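18. April 2019

Endlich mal wieder ein Abend ohne Termine, und was mache ich? Socken aufhängen! Der ganze Korb stand seit dem Urlaub im Flur und hat mich jedes Mal vorwurfsvoll angeguckt. Also Radio an, Tee gekocht und los.

Die mit dem Rautenmuster mag ich ja immer noch am liebsten (braun und orange, wie Omas Sofa), die lila gerippten mit den orange-gelben Streifen sind aber auch nicht schlecht. So ein weißes Hängeding mit Klammern ist für Socken einfach Gold wert, auf dem großen Ständer rutschen sie mir dauernd runter.

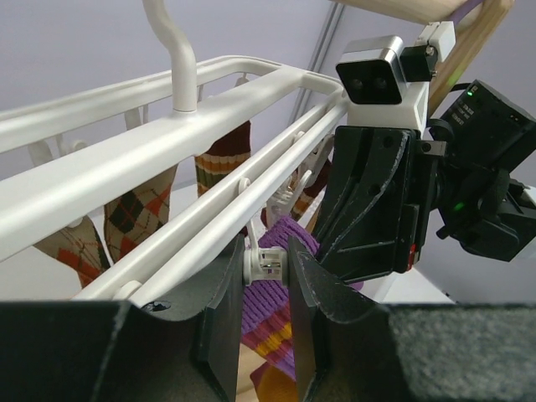
Später, im Bett

Noch schnell bei Norico nach neuen Wollsocken geschaut, ab 60 Euro versandkostenfrei, also erst mal gelassen. Im Juni brauche ich sowieso keine. Morgen sind die Handtücher dran, und die Bettwäsche muss auch noch irgendwohin. Jetzt Licht aus, ich bin hundemüde.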